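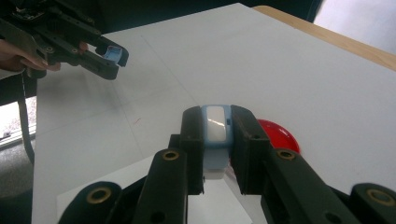

Figure 4. Light blue piece with white panel, held upright in a black gripper

Section 4. Preparing your first drink with the Sitar mixer

Please read this section before you use the Wullico Sitar with protein powder for the first time. It is written for whey powder, but most of it is also good for plant powders. The differences for plant powders are given in the notes.

The text of this section was revised on 20th September. If you have the older printed booklet, please use the mixing times from this page. The times in the booklet were made for the older blade, and they are too long for fine powders.

4.1 What you need

The mixer base, fully charged
The large cup with its blade ring
The Sala measuring cup (it is packed inside the large cup)
Cold water or milk
Your powder, opened and dry

Note: The Sala cup measures volume, not weight. One powder can be light and full of air and another one can be heavy, so the same level in the cup does not give the same grams. Always compare with the serving size on the label of your powder. If you need an exact amount, for example because a dietitian has given you a plan, use a kitchen scale and put the Sala cup aside.

4.2 Washing before first use

1. Take the blade ring off the large cup. Turn it to the left until you feel that it is free. Hold the ring by the outside edge only.

2. Wash the cup, the lid and the Sala cup in warm water with a little dish soap.

3. Hold the blade ring under running water and clean it with a soft brush. Do not put your fingers between the blades.

4. Rinse everything well. Soap that stays in the cup will destroy the foam of the drink, and you will taste it too.

5. Let the parts dry in the air with the opening down. The Sala cup must be completely dry before it touches powder.

CAUTION: Never put the mixer base in water and never hold it under the tap. Wipe it with a damp cloth when it is switched off and the charging cable is removed.

4.3 Filling the cup

The order is important. Liquid goes in first and powder goes on top. When the powder is at the bottom, it makes a paste under the blades and the motor can stop.

1. Put the large cup on a flat surface and pour in the liquid. Stay between the lower line and the upper line on the cup wall.

2. Fill the Sala cup with powder. Do not press the powder down. Pass the back of a knife over the top to make it level.

3. Pour the powder slowly onto the liquid. Try to cover the whole surface and avoid one big hill in the middle.

4. Wait a short moment, until the powder begins to sink at the sides.

5. If you want to add oats, cocoa or frozen fruit, add them now. Cut the fruit into small pieces. Whole frozen strawberries are too hard for this blade.

6. Clean the edge of the cup with a dry cloth. Powder on the edge is the most usual reason for a cup that leaks.

7. Set the blade ring on the cup and turn it to the right until it stops. You should not need much force. If it goes on crooked, take it off and start again.

Note for plant powders: Pea and rice powders take up more liquid than whey. Fill the liquid to the upper line, or the drink will be as thick as a pudding after it stands.

CAUTION: Do not use boiling water or hot coffee. Hot liquid makes pressure in the closed cup, and the lid can open with force. Whey also makes small hard lumps in very hot liquid, and no mixer can remove them afterwards. If you like a warm drink, mix with cold milk first and then heat it gently in a pan.

4.4 Mixing

1. Turn the cup upside down and place it on the base. The mark on the ring and the mark on the base must meet.

2. Press the cup down and turn it until the light on the base becomes green. If the light stays orange, the cup is not locked and the motor will not start.

3. Keep one hand on the cup and press the button once. The mixer runs for 15 seconds and stops by itself.

4. Look through the cup wall. If dry powder is still in the corners, lift the cup off, shake it by hand two or three times, and run the program once more.

5. For a mix with oats or fruit, hold the button down until the light blinks. This selects the long program of 18 seconds, with a short pause in the middle. The pause is normal. It lets the heavy pieces fall back to the blades.

6. Turn the cup back the right way up before you take off the blade ring.

Note: A thick foam is usual with whey, above all with isolate. It does not mean that the powder is bad. Let the cup stand with the lid off and most of the foam will go down. With milk you will get more foam than with water.

CAUTION: After four programs in a row, let the motor rest until the base is cool when you touch it. The base has a protection against heat and will switch itself off if you continue. In this case the light is red. Do not try to start it again before the red light is gone.

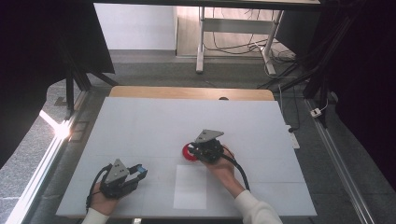 4.5 Keeping a mixed drink

It is best to drink the mix directly after it is made. If this is not possible, close the cup with the flat lid, not with the blade ring, and put it in the refrigerator. Shake it before you drink, as the powder goes slowly to the bottom.

Do not leave a drink with milk or whey in a gym bag or in a warm car. It can go bad quickly, and in July we receive many more letters about bad smell than in any other month. If a mixed drink was left in a warm place and you are not sure how long, pour it away.

The dry powder can be carried in the Sala cup with its small cap closed. Keep it away from steam, so please do not store it on the shelf over the kettle. Small lumps that break easily between the fingers are only from moisture in the air. If the powder has changed color or smells sour, do not use it.

4.6 Cleaning after each use

1. Rinse the cup with cold water as soon as it is empty. Cold water is better for the first rinse, as warm water makes the milk protein stick to the wall.

2. Fill the cup halfway with lukewarm water and add one drop of dish soap.

3. Lock the cup on the base and run the short program.

4. Pour out the water, take off the blade ring, and rinse all parts.

5. Take out the rubber seal from the blade ring one time in the week and wash it separately. Push it back with the flat side down. A seal that is turned the wrong way will leak, even when it looks right from above.

If a smell stays in the cup, use one Clondico cleaning tablet. Put the tablet in the cup, fill with lukewarm water to the upper line, and leave it to stand for 18 minutes without the lid. Do not run the mixer with the tablet inside. Rinse well two times with fresh water.

CAUTION: The large cup and the lid can be washed in the upper basket of the dishwasher. The blade ring, the seal and the Sala cup cannot.

4.7 If the result is not good

The drink has lumps.
Check that the liquid was filled in first. Use colder liquid and run the program one more time.

The drink is too thin.
Measure the powder again on a scale. Some scoops that come with the powder are smaller than the serving on the label, and the label may mean two scoops.

The cup leaks on the base.
Stop at once and remove the cup. Dry the contacts on the base with a cloth. Then check the seal and the edge of the cup before you try again.

The motor makes noise but the blades do not turn.
There is probably paste under the blades. Take off the ring, loosen the paste with a wooden spoon, add a little liquid, and start again with the short program.

Charging, and the meaning of all the light colors, are explained in Section 5.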